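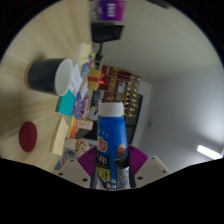
Abb. 4: Blaue Kunststoffflasche mit weißem Schraubverschluss, aufrecht gehalten; links die Tischplatte mit Packungen

4 Tischplatte einrichten und Ware umsetzen

4.1 Geltungsbereich

Der Abschnitt gilt für Verkaufstische mit Holzplatte, die neben einem Warenregal aufgestellt sind. Für Tische der Baureihe Jullitz mit Glasauflage siehe Abschnitt 7. Vor Beginn muss die Platte nach Abschnitt 3 ausgerichtet und arretiert sein.

4.2 Platte vorbereiten

1. Alle Artikel von der Platte nehmen und nach Art getrennt abstellen: Flaschen, Schachteln, Beutel, Karten.
2. Platte mit einem nebelfeuchten Tuch in Faserrichtung abwischen und 5 Minuten trocknen lassen.
3. Freifläche für Trinkgefäße festlegen. Zwischen Freifläche und Packungsreihe bleibt ein Streifen von 43 mm unbelegt.

Hinweis: Tassen und Becher gehören nicht zur Ware. Sie werden beim Zählen nicht erfasst und dürfen auf der Freifläche stehen oder liegen, sofern sie leer sind.

4.3 Packungsreihe aufbauen

1. Hohe, formstabile Schachteln zuerst setzen. Sie bilden die Stützpunkte der Reihe.
2. Niedrige Schachteln und Snackpackungen in die Zwischenräume stellen, bedruckte Seite zum Gang.
3. Weiche Beutel an eine Schachtel anlehnen, nie frei an die Tischkante.
4. Karten und Papiere flach einlegen. Überstand über die Kante: keiner.
5. Geschenkschachteln mit Band hinter die Reihe stellen. Das Band darf nicht unter einer anderen Packung eingeklemmt sein.

Vorsicht: Die Reihe entlang der Kante ist mit höchstens 230 N je Meter belastbar – das Eigengewicht von Aufstellern zählt mit.

4.4 Flaschen umsetzen

1. Sitz des Schraubverschlusses prüfen. Lockere Verschlüsse von Hand nachziehen.
2. Flasche am Körper greifen, nicht am Verschluss.
3. Senkrecht anheben, bis der Boden über der höchsten Packung der Reihe liegt.
4. Flasche aufrecht zum Zielplatz führen und absetzen. Erst loslassen, wenn der Boden vollflächig aufliegt.
5. Etikett nach vorn drehen.

Vorsicht: Gefüllte Kunststoffflaschen geben bei seitlichem Druck nach. Bei angebrochenen Flaschen kann Inhalt austreten. Angebrochene Flaschen aussondern.

4.5 Abstand zum Regal

Zwischen Tischkante und Regalfront sind 300 mm einzuhalten. Kleinteile im Regal werden in Reihen geführt, Schachteln stehen getrennt davon. Dunkle Flächen neben dem Regal bleiben frei von Aufklebern und Preisschildern.

4.6 Abnahme

Belegung mit dem Plan Etness, Blatt 2, vergleichen. Abweichungen in das Formblatt eintragen und an Olga Moreira weiterleiten, Vertretung Adelino Lobo.

Stand: Fr., 6. Dezember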